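Home Kitchen Cleaning Workshop Garden

Getting Limescale Out of a Kettle

By Lutfa Karunaratne
17 October 2023

Hard water leaves a chalky crust on the bottom of a kettle, and the longer it sits the harder it is to shift. I do ours once a month.

Mix equal parts white vinegar and cold water and pour in enough to cover the scale. Bring it to a boil, switch off, and leave it for an hour. Empty it, wipe the inside with a soft cloth, then boil and discard two kettles of fresh water. If you can still smell vinegar, boil a third.

Lemon juice does the same job and smells better, but it costs more. Use the juice of 3 lemons to a full kettle.
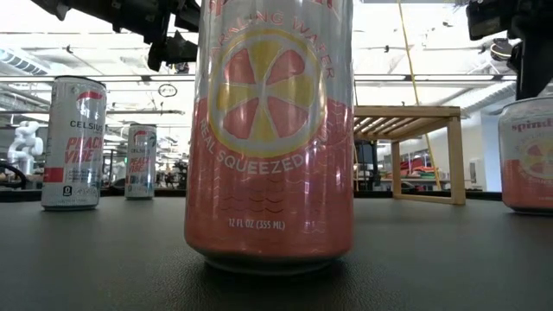

Heavy scale may need a second round. Don't scrape at it with a knife or a scouring pad, as scratches give the next layer something to hold on to. For the mesh filter in the spout, take it out and soak it in a cup of straight vinegar, then go over it with an old toothbrush.

Empty the kettle at night and leave the lid open. Ours used to need doing every two weeks before we started that.

32 shares 3 comments

Related
Cleaning a Shower Head Without Taking It Down
What to Do With a Cloudy Drinking Glass
Storing Pans in a Small Cupboard
Getting Tea Stains Out of Mugs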